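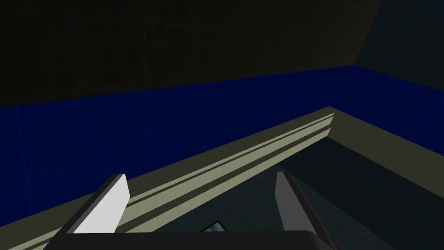
Why Does a Room Echo?

Clap your hands in an empty room and you may hear the clap again. Sound travels through air as waves. When the waves reach something hard, like a wall, a floor or a window, most of the sound bounces off and comes back to your ears.

Soft things are different. Carpets, curtains, beds and even people soak up sound. A bedroom full of blankets sounds quiet and a bit dull. A tiled bathroom sounds loud and ringing.

Corners

Sound that goes into a corner bounces off one wall and then off the next. After two bounces it heads back the way it came. If a ceiling or floor meets the walls there too, it can bounce three times. 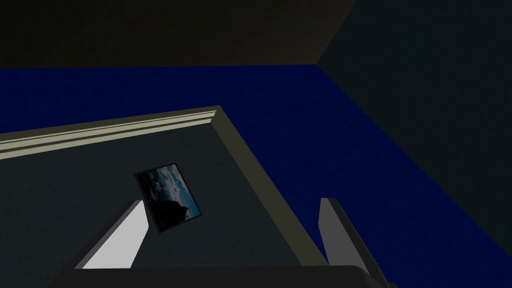
Looking up into the corner of a simple room.

Echoes outdoors

To hear a clear echo of a clap, you need space. Stand 55 feet from a big wall and the sound has to go there and back, 110 feet in all. That takes about a tenth of a second. Much closer than that, the two claps blur into one.

Try it

Clap once in the kitchen, once in a closet full of coats and once in a stairwell. Write down which clap lasted longest. Then hang a thick blanket in the loudest place and clap again.

Words to know
Echo: a sound you hear again after it bounces.
Absorb: to soak up.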